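Home | Chapter | Minutes | Alumni | Contact

Tirkside Chapter, Regular Meeting Minutes
March

The meeting was called to order by the president, Renu Nigam, at 7:05 p.m. in the upstairs lounge. The secretary, Madhu Lodhi, called the roll. A quorum was present. The February minutes were read and accepted with one change: the line on parking passes should say "per semester" and had said "per year."

Dues. 95 members are on the active roll. All but 8 have paid in full. The president will write to those 8 this week. Anyone who needs a payment plan should ask before the next meeting, and plans already in place carry over without a new form. The balance in the house account is $447 after the water bill.

Spring initiation. The ritual team asked for the date to be moved back one week so it does not fall on the same night as the engineering banquet. Moved and seconded. Carried on a voice vote. Rehearsal stays on Tuesday. New members need to turn in their signed bylaws page by then or they will wait until fall.
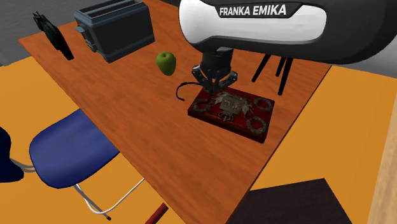 Khurana Scholarship. The alumni board has agreed to fund one award again this year. There was a long discussion of whether members on leave can apply. The present wording says "enrolled," and some members read that as enrolled in the current term only. The question was referred to the alumni board for an answer in writing. The application deadline was left alone.

Composite photo. Vison sent a quote of $251 for the framed print. Last year's frame can be reused if the size does not change. Moved to accept the quote, seconded, carried with two opposed. Members who missed picture day can send in their own portrait against a plain background.

Alumni newsletter. Lodhi reported that the mailing list has been moved to Olasix and that old addresses are still being checked. Two chapter articles are needed, one on the fall food drive and one on the house roof. No one took the roof article. Held over.

New business. A motion to change quiet hours during finals from 10 p.m. to 9 p.m. was made and seconded. After discussion it was tabled so that members living in the house could be asked first.

Good of the order. Thanks were given to the kitchen crew. The lost key to the side door has been found.

Adjourned at 8:20 p.m.

Submitted by Madhu Lodhi, Secretary

2 shares | 0 comments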